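Projects > Pranden House > Progress reports

Search this site
Enter keywords

Pranden House Shared Rooms Refit
Progress report to the funder, second reporting period
3 Mar 2026

1. Status

Work on the shared rooms is on schedule except for the storage wall, which is running two weeks behind the plan agreed in December. The floor and electrical work are finished and signed off. The kitchen is in use. No change to the grant total is requested in this report.

2. Work completed

The kitchen base units were set, leveled and fixed to the rear wall. Adjustable feet were used throughout, as the floor falls toward the yard door. The worktop was cut on site and sealed at the sink and along the back edge. Drawer runners were tested under load, and one pair that dragged was exchanged by Vorholm under the supply terms.

Shelving in the dry goods closet has been refixed. The old brackets were mounted into plaster only; the new ones are fixed to studs, with a rail behind the top shelf where the heavier containers go. Shelf heights follow the storage list attached to the first report, with one change: the lowest shelf was raised to let the floor be mopped underneath.

Packing and clearing of the old storage room is finished. Contents were sorted into items to keep, items to pass on and items for disposal. Kept items are boxed by destination room and labeled on the short side, so labels can be read when the boxes are stacked. Seven boxes remain unassigned. These hold mixed tableware and table linens, and will be opened once the storage wall is ready to receive them.

3. Surfaces and finish

The finish schedule calls for plain, pale, matte surfaces in the shared rooms. Gloss samples were ruled out at the sample stage due to glare from the ceiling fixtures. Tavik supplied the matte samples, and the final selection was made under the lighting that will be used in the evening.

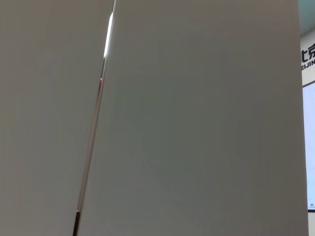 Color matching has taken more time than planned. Two grays that agree on a sample card can separate once they are next to each other at full size, and the difference is easier to see on flat surfaces without seams or markings. In the picture, both large surfaces are pale gray, but the one on the left reads warm and the one on the right cooler and slightly green, with blotchy changes in brightness across it. A difference of that order would not be accepted between neighboring doors on the storage wall. The schedule now requires all door and side panels for a single wall to come from one batch, and batch numbers are to be recorded at delivery.

The same rule has been applied to touch-up paint. Part cans from the kitchen work are stored separately and will not be used on the storage wall.

4. Storage wall

The carcasses are assembled and standing in position but are not yet fixed. The delay comes from the doors – the first delivery was mixed from two batches and was returned complete. Yao has confirmed replacement from a single batch. Fixing will follow in this order: carcasses to wall, side panels, doors, handles, final adjustment of hinges.

Door gaps will be set with spacers and checked at top, middle and bottom. Fitting the doors is expected to take roughly three days. The room can remain open for daytime use during this work, with the area in front of the wall kept clear.

5. Budget

Spending is within the approved lines. The return of the doors carries no charge to the project. Extra labor for shelf fixing was met from the allowance for small repairs, and the balance of that allowance is held for hinge adjustment and touch-up.

6. Open items

Confirm delivery date for replacement doors.
Agree final position of the broom closet – the present drawing blocks a wall outlet.
Assign and unpack remaining boxes.
Replace the door stop at the kitchen entrance.
Issue cleaning instructions for matte surfaces to all user groups. Abrasive pads are not to be used.

7. Next period

Work will cover the storage wall, unpacking and the final inspection of the shared rooms. Drawings will be corrected to show shelf heights as built and filed with the supplier documents.

3 shares
2 comments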